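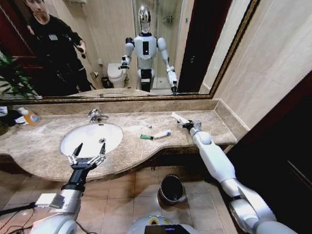
Figure 7.1 A mirror over a bathroom sink, with two figures reflected in it.

Chapter 7
Getting People to Watch Your Small Film

I finished my first short film in February and showed it to 2 people. One of them was my sister. The other was Hashini Roy, who had lent me her kitchen to shoot in and felt she was owed a look at it (she was). Then I put the film online, went to bed, and waited for the world to call.

The world had other plans! By the end of the month the film had been watched a handful of times, and I'm pretty sure most of those were me checking that the sound worked.

I tell my students this story every year, and they always ask what I did wrong. Well, I made a film and forgot to tell anyone it was coming. I had no trailer, no poster, no mailing list, and a title (Ladstead) that sounded like a train station. I'd spent all my energy on the shoot and had none left over for the part where strangers find out the thing exists.

My second film was called Woltimeo, which is hardly a better title, but this time I started early. I cut a trailer before the edit was done. I wrote to the Lenerine, a little movie house a short drive from me, and asked if they'd run it before their Saturday-morning cartoons. They said no to the cartoons and yes to the late show. I asked the cast to share it with their families, and I sent a short, friendly note to every person who had ever fed us on set. When the trailer went up on August 5, 2019, it had 1,658 views before I'd had my lunch. For a film with a crew that fit in one van, I was over the moon.

In this chapter we'll go through how that kind of launch is put together, starting with the trailer and working outward. We'll talk about what to show and what to hold back, how to write to a theater manager who gets a pile of these letters, and when to ask your friends for help (and how often, before they stop picking up the phone). I'll also show you the letter I sent to the Tai festival, mistakes and all.

Before you read on, get out a notebook and write down your film's story in 2 sentences. Don't fuss over them. We'll be tearing them apart in Section 7.1, and you'll want something to tear.

Words to know in this chapter: trailer, teaser, logline, press kit, premiere, word of mouth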